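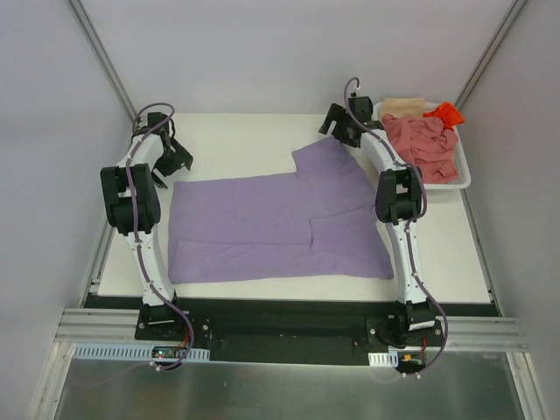

Purple cloth on a white tabletop, between two robot arms.

Talleo steam iron review

By Dilek Ateş

I iron more than most people. There are four of us in the house, two of us wear shirts to work, and I make curtains and cushion covers for other people in the evenings. My last iron leaked from the day I bought it and I put up with that for years, so when it finally stopped heating I spent a bit more and got the Talleo. I have used it since April and it has had plenty of work.

It is a corded iron with a tank in the handle. There is a dial under the grip for the heat, a steam slider on top and two buttons at the front, one for a burst of steam and one for a spray of water. The box also has a plastic filling jug and a leaflet. The leaflet is mostly pictures and doesn't tell you which setting is for what, but the fabric names are printed on the dial.

Heating up

It is ready for cotton quickly. The light goes off before I have got the board level and the first shirt on it. Going back down is slower. If you do linen first and then want to do something with polyester in it, you will be waiting, so I sort the pile and start with the cool things.

Steam

This is the best part of it. On thick cotton and linen the steam is strong and even, and I can get the creases out of a tablecloth in two passes. I made a pair of lined curtains with it and pressed every seam and hem as I went, and I never felt I needed a separate steam generator. The burst button works with the iron held upright too, though you have to pause between presses or it spits.

On low heat the steam is poor. At the synthetics setting I turn it off altogether and use a damp cloth, as I did with the old one. My neighbour has the Grira, which costs less, and hers steams better at low heat. It is worse at everything else I tried on it.

The soleplate

It slides well and the point is narrow enough to get between shirt buttons. There are 80 steam holes according to the box. I scorched a bit of iron-on interfacing on to it in the first month and it came off with a cotton rag and some bicarbonate of soda paste once the plate had cooled. There is one faint scratch near the heel, from a zip.

Tank and filling

The filling hole is too small. The jug fits it, a kitchen tap does not, and if you lose the jug you will be cross. A full tank lasts me 15 minutes on full steam, which is short if you are doing bedding. We have hard water here, so I run the cleaning cycle every few weeks and bits of scale do come out. I have had no brown marks on anything so far.

Weight and cord

It is heavy when full. I don't mind that for curtains as the weight does some of the pressing, but after a long pile of shirts my wrist knows it. The cord is cloth covered and long enough to reach the far end of my board. It comes out on a swivel and doesn't drag over what you have just done.

Would I buy it again

Yes, for cotton, linen and sewing. If most of your wardrobe is synthetic, or your wrists are bad, I would look at something lighter. I also tried the Fallis in a shop and liked the handle more, but they had no water in it so I can't tell you how it steams.

Good: strong steam on high heat, narrow point, long cord
Bad: small filling hole, weak steam on low, heavy when full

Rating: four out of five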